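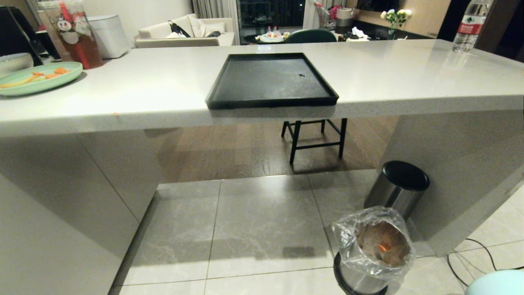

Nirura mit Kopfkamera: Tablettkante wird zu weit hinten erkannt

Kai Thiele
16. Dezember 2022

Hallo zusammen,

wir betreiben einen Nirura mit zwei Armen und Kopfkamera in einer Wohnküche, Steuerung über Corkine. Aufgabe ist das Greifen eines schwarzen Tabletts, das an der Vorderkante der Arbeitsplatte liegt. Die Platte ist hell und glänzend. Der Abstand zwischen Kamera und Tablett beträgt 700 mm.

Seit dem Tausch der Halsachse liegt die erkannte vordere Tablettkante 8 mm zu weit hinten. Der Greifer schließt dadurch auf dem Rand statt davor. Seitlich stimmt die Position. Die Hand-Auge-Kalibrierung habe ich zweimal wiederholt, mit der Tafel von Görtz, Restfehler jeweils unauffällig. Tagsüber bleibt der Versatz konstant, am Abend kommen einzelne Ausreißer dazu, dann springt auch die geschätzte Plattenhöhe.

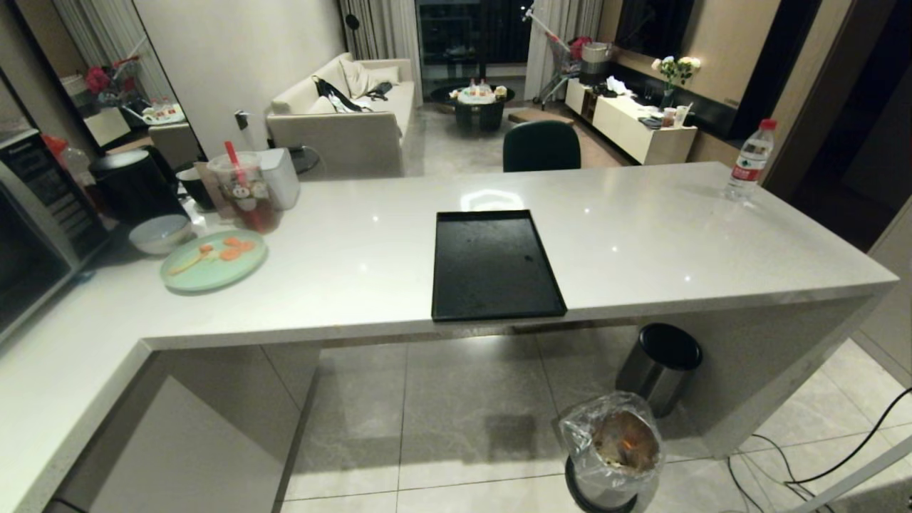 Kopfkamera abends, Spiegelung der Deckenleuchte auf der Platte

Firmware der Kamera ist aktuell, Stecker am Kopf sind geprüft. Muss nach dem Tausch der Halsachse außer der Hand-Auge-Kalibrierung noch etwas neu eingemessen werden?

Gerd Hinrichs

Kamera defekt, würde ich sagen. Hatten wir bei uns auch, einschicken und gut. Bei glänzenden Platten hilft sonst eine matte Unterlage.

Giuliana Mosquera

Gegen einen Defekt der Kamera spricht der konstante Versatz in nur einer Richtung. Das sieht nach einem falschen Nullpunkt der Nickachse aus. Dass die Kalibrierung trotzdem einen kleinen Restfehler liefert, ist kein Widerspruch: Wird die Tafel immer bei derselben Kopfstellung aufgenommen, rechnet Corkine den Winkelfehler in die Kamerapose hinein. Passt die Kopfstellung im Betrieb nicht dazu, taucht er als Versatz nach vorn oder hinten wieder auf.

Reihenfolge bei uns nach jedem Eingriff am Hals:

Kopf auf den mechanischen Anschlag fahren und den Nullpunkt der Nickachse neu setzen. Der alte Wert bleibt beim Tausch in der Steuerung stehen und muss von Hand überschrieben werden.

Kamera 10 Minuten warmlaufen lassen.

Tafel in mindestens drei Kopfneigungen aufnehmen, eine davon exakt die Greifstellung. Die Tafel dabei auf die Arbeitsplatte legen, auch in die Nähe der Vorderkante.

Die alte Datei mit der Kamerapose löschen. Corkine nimmt sie sonst als Startwert und bleibt gelegentlich daran hängen.

Die Ausreißer am Abend sind ein zweites Thema. Die Leuchte spiegelt sich in der Platte, und an der Stelle bekommt der Tiefensensor entweder nichts oder die Entfernung zum Spiegelbild. Die Ebenenschätzung zieht das mit hinein. Belichtung fest einstellen, Netzfilter auf 50 Hz, und den Bereich für die Ebenenschätzung so maskieren, dass der Reflex außerhalb liegt. Klare Flaschen und Becher würde ich ebenfalls ausmaskieren - die liefern auch keine brauchbare Tiefe. Eine matte Unterlage geht zum Testen, ändert aber die Höhe, unter der das Tablett gesucht wird.

Kai Thiele

Danke, der Nullpunkt stand tatsächlich noch auf dem alten Wert. Nach dem Neusetzen und drei Neigungen liegt die Kante richtig. Maske für den Reflex ist angelegt, mit der Belichtung probiere ich noch.

Marlene Kohlhase

Ergänzung zur Maske: Sie ist in Bildkoordinaten gespeichert. Bei geänderter Kopfneigung wandert der Reflex, die Maske nicht. Wir haben deshalb pro Kopfstellung eine eigene hinterlegt. Den Nullpunkt prüfen wir außerdem einmal jährlich im Januar zusammen mit den Riemen der Arme.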